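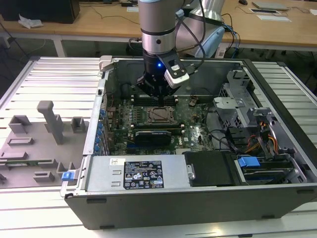 Prasanna Chowdhury wrote:
> Has anyone on the list run two of the Fira panels off one mini PC?
> Mine come up fine one at a time, but with both plugged in the second
> one stays at the wrong resolution and everything looks stretched. Cable
> is 6 feet, same kind on both. Do I need a splitter or what?

Hi Prasanna,

No splitter! A splitter will only give you the same picture twice, and I'm guessing you want the menu on one and the specials on the other. I had this same headache in October with a pair of them at the shop and went through 2 cables and a whole Saturday before Dilani Jayawardena set me straight.

Go into the on-screen menu on the stretched panel (hold the power button down, the little joystick thing does nothing until you do) and look for "Input format." Mine was sitting on Auto - change it to PC. Then shut everything off, panels too, and start the panels first. If the computer wakes up before the panel does it just guesses at a size and sticks with it.

I run Undow for the scheduling, and it keeps its own screen settings, so check in there as well. Hashini Siddiqui swears by Grornero, but I never got along with it.

One more thing - turn the brightness down! They ship at 400 nits and mine are on 12 hours a day. I've got them just past halfway and customers can read them fine, even by the window.

Let us know how it goes,
Nnamdi Bassey

Filed under: Displays & Signage > Setup Help
6 replies | 2 shares
Last updated June 5, 2026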